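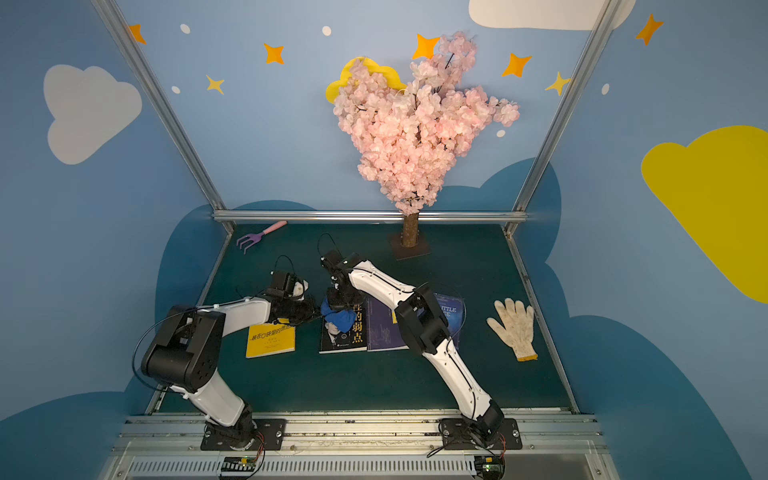
Unit 7: Safe working practice for two-arm benchtop cells
Course notes, Lellavdale campus
Prepared by Lucian Sandu. Revised 27/01/2021.

7.1 Scope

These notes cover small electrically driven arms fixed to a bench or table and working in pairs over a shared surface. They apply to the teaching cells at Lellavdale and to the project cells at Bremville. They do not cover mobile bases, arms on overhead gantries, or any arm with a blade, heater or needle fitted at the wrist.

Students who have finished Unit 6 will know the difference between a hazard and a risk. The same terms are used here without further definition.

7.2 Which rules apply

Three layers of rules apply in the lab. Workplace safety law comes first and is the same for students and staff. Published machinery and robot safety standards come second; the reading list gives the current editions, and students should check the edition before citing a clause. The local cell rules come third. A local rule may be stricter than a standard but may not relax it.

Small arms are often treated as if they fell outside the standards. The size of an arm does not exempt it from a risk assessment. A light arm with a low payload can still pinch a finger at the elbow, catch a sleeve or throw an object off the table. The assessment will usually come out lower than for an industrial arm, but it still has to be written down.

7.3 Defining the workspace

Each cell sheet must state the following:

Maximum reach of each arm, measured from the centre of its base.
The zone both arms can reach (the shared zone).
The side from which people load and clear the table.
The position of the emergency stop.

The shared zone is where most contacts between arms occur. For the standard layout, with both bases on the same edge of the table, it covers the middle of the work surface and extends toward the back. Task plans should give one arm priority in this zone at any moment. If a task needs both grippers in it together, for instance to fold cloth, the plan must say so and the speed limit in 7.4 is halved.

Walls and posts count as obstacles and are entered in the collision model. So is anything tall that stays on the table for the whole session. Flat items such as books and gloves may be left out of the model, provided the minimum approach height is set for the thickest of them.

7.4 Speed and force

Tool speed is limited to 500 mm per second when nobody is within reach of either arm. With a person inside the reach of either arm, powered motion is not permitted under the local rules, except for hand guiding under 7.6.

Gripper force is limited to 65 per cent of the rated value for all teaching tasks. Pressing down on an object with a closed or partly closed gripper counts as a force task and needs the joint torque limits switched on. Soft objects hide this problem. A cloth on top of a hard cover will compress, and the arm will then load the cover and the table beneath it while the commanded position still looks reasonable. Check the torque trace as well as the position trace.

7.5 Cables and exposed electronics

Cables that loop between joints need enough slack for the full range of the task and no more. Run each joint to both ends of its planned range at low speed before the first trial and watch the loop. It must not pass under a gripper or hook over the other arm.

Circuit boards close to a base are to be secured and insulated on the underside. Students may not unplug a board with power applied. Wiring changes are recorded on the cell sheet with initials, including changes that are later reversed.

7.6 Hand guiding and teleoperation

One operator controls the arms. A second person stands at the emergency stop and does nothing else. The two roles may be exchanged between trials but not during one.

Before hand guiding, the operator calls "guiding" and waits for the reply "clear". Hair is tied back and lanyards are removed. Loose work gloves are not worn, as the cuff can be drawn into a joint.

7.7 Objects on the table

Use only objects listed in the task plan. Glass, liquids and anything sharp need written approval from In-ho Ham. Objects with prongs or stiff handles are placed so that they do not point toward the loading side.

Where the task calls for clutter, the clutter is listed as well. An unlisted item is a fault in the record even if neither arm touches it.

7.8 Start and stop procedure

1. Read the cell sheet and confirm that the layout matches.
2. Inspect rail clamps, base plates and cables.
3. Test the emergency stop with both arms powered and stationary.
4. Home the left arm, then the right arm.
5. Run the first trial at reduced speed.
6. At the end, park both arms clear of the shared zone and remove power before anyone reaches in.

If the emergency stop is pressed during a trial, that trial is marked void. The cell is not restarted until the operator and the second person agree on the cause and enter it in the Gavulex log.

7.9 Exercises

a) Draw the shared zone for your assigned cell to scale. Mark the loading side.
b) Write a risk assessment for a task in which one arm lifts a cloth off a book while the other holds position nearby. Consider at least 2 failure modes for each arm.
c) Read the Quách case notes in the course folder and identify which of the rules above would have applied.

Written answers are handed in at the Lellavdale office. Assessments for the July project intake use the same template.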